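Jostdale Building Services Co-op
Minutes of the Parts and Stores Meeting
Tuesday, October 21, 2025

Present: Mehrangiz Abbasi (chair), Getachew Kumsa (stores, minutes), L. Price, D. Stovell
Apologies: none received

1. Previous minutes
Read and accepted. One correction: the March stock figure for pipe fittings should read 481.

2. Pipe clips
Stovell reported that the old clips are used up except for one part bag. Clitotex has offered a price on a pack of 2,000, good until the end of the month. Price thought this was more than we would use in a year and asked for a smaller pack. Clitotex does not split that line. After some discussion it was agreed to order one pack and offer part of it to the north depot at cost.
Action: Kumsa to place the order.

3. Valves
Eight valves came back from the school job unused. Abbasi wants them put back on the shelf with the job number removed, so they are not held for work that is finished. Agreed.
Action: Stovell.

4. Electrical spares
The breaker drawer is still mixed. Price has started sorting by rating and has got as far as the second row. No date set for finishing. Loose breakers with no readable rating are to go in the red tray and not back in the drawer.

5. Bench layout for small parts

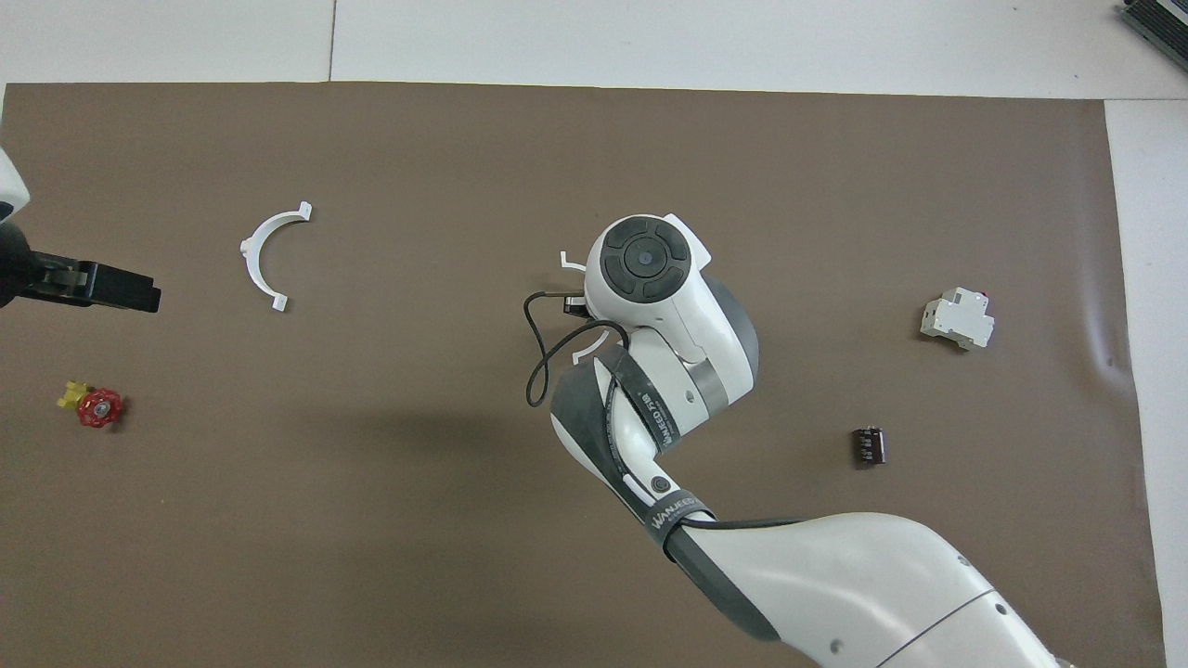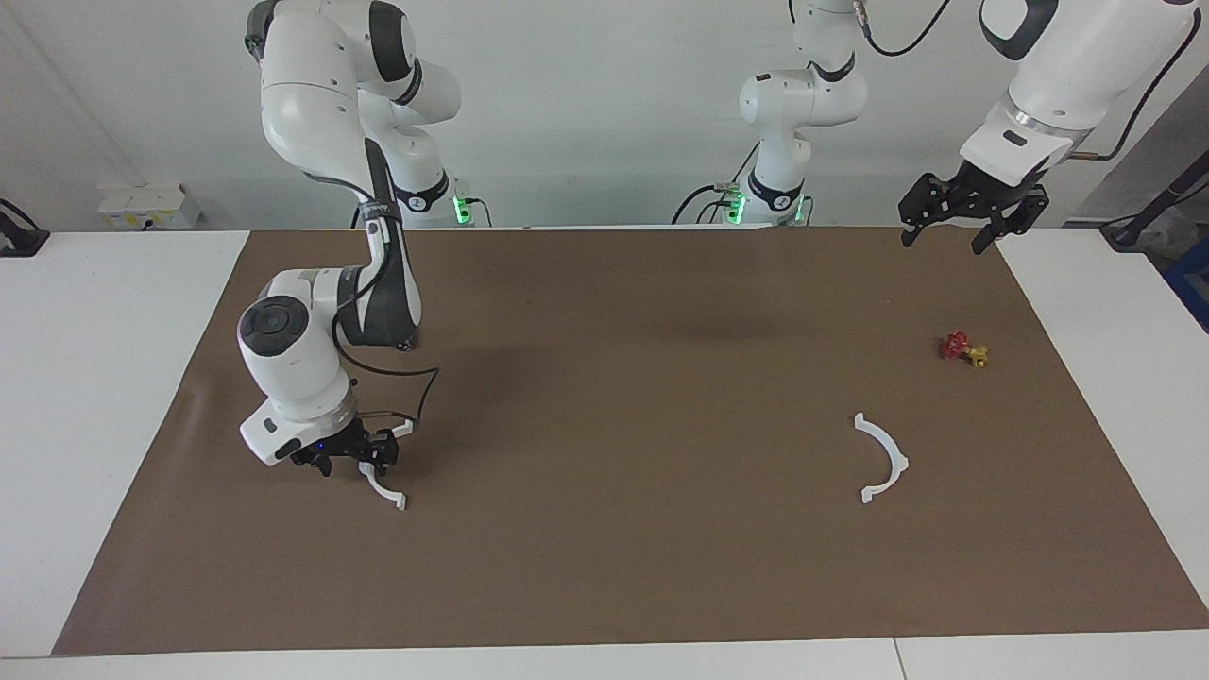 The meeting then discussed whether to keep paper on the bench or buy a rubber mat. The rubber mat is $118 and would have to come out of the tools budget. Abbasi was in favor of paper for now – the white clips stand out well enough against the brown, and they are hard to find on the bare white top. Price pointed out that the edges wrinkle and small parts can catch there. Stovell asked that the valves with the red handwheels have their own bin. It was agreed to stay with paper, change it monthly and look at the rubber mat again with the new budget.
Action: Kumsa to cut spare sheets and label a bin for the valves.

6. Any other business
The key to the long cupboard is missing again. Stovell to ask the evening crew. Price will be away for the next meeting and will send the breaker list in beforehand.

Meeting closed at 4:40 p.m.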